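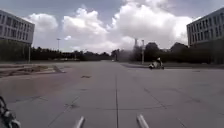 4.2 What happened when the buses were late

Home Issues Authors Archive Search Contact

Figure 4. Concrete roadway with a long expansion joint.

I'll start with the part I like best, which is the late arrivals (I've been boring my office mates with them since September). Our data cover 953 league matches between 24 semi-pro soccer clubs, with 1,866 goals in all. That comes to a little under two goals a match, so this is a fairly stingy league and every single goal matters a lot to the numbers below. Please keep that in mind before you get excited about any one of them. I did not keep it in mind, and Valentin Pascu had to talk me down twice.

Going in, I expected long trips to hurt the away side. That's what most fans will tell you, and it's what I believed back when I was playing left back for Kocsis and sleeping with my head against a bus window. Once we put club strength into the model, though, the length of the trip did very little. A team that rode most of the day and a team that rode across town looked much the same by the final whistle. The gap between them was small, the error bars were wide, and I wouldn't bet lunch on it.

Arrival time was another story! Teams that got to the ground late, meaning after the home side had already started its warm-up, gave up more goals in the opening part of the match than we'd expect from their season as a whole. After that they settled down and played like themselves. We see the same shape in both halves of the season, and it stays put when we drop the two strongest clubs, Hirketti and Mislow, who hardly ever concede early against anyone.

Now for the worries, and I have a few. Arrival times came from the match sheets, and referees fill those in by hand. Some write down when the bus pulled in, others when the players came out of the locker room. Catinca Jitaru went back through the sheets and marked the ones where she couldn't tell which was meant. Leaving those out makes the effect a bit smaller, but it's still there. I'm more bothered by the fact that late teams may simply be badly organized teams, and a badly run club could have trouble at kickoff for all kinds of reasons. Comparing each club only with itself helps with this. It doesn't fix it, since a club can also have one bad month when everything slips at once.

We also checked lineups, thinking late teams might be missing a regular starter or two (somebody stuck in traffic in his own car, say). The lineups were close to normal. Substitutions were normal too, and so were yellow cards, which surprised me, as I'd pictured a lot of stiff legs and clumsy tackles.

The Jiveo tracking vests would tell us much more about those first minutes, but only a handful of clubs wore them and they weren't the clubs that tended to show up late. I looked at what we had anyway and saw nothing I'd want to defend in front of a reviewer. Section 4.3 goes through the warm-up records, where we at least have entries for every club.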